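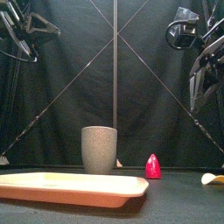
3. Storage layer and replication

Project report, Surachet Wattanapong and Nuanchan Luangrath

Clinau is a small object store written for the distributed systems unit. Each object is split into fixed-size chunks and every chunk is kept on three nodes. The test cluster, Skurnwood, had eight nodes on the lab network. Placement uses consistent hashing. Metadata is held in Yan, a key-value service we wrote in the first half of the project.

We ran 40 trials. In each one a node was stopped during a write load and the time to restore full replication was logged. 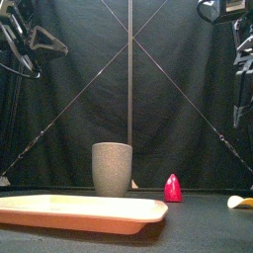
Median recovery was 477 seconds with the default repair queue. Most of that time went on checksum reads, which the repair worker did one chunk at a time. Reads in parallel were added in December but have not been measured under the same load.

3.1 Known faults

Paritz, the monitoring script, loses its colour coding when output is piped to a file. A node that rejoins with an old ring table may serve stale chunks until the next sync.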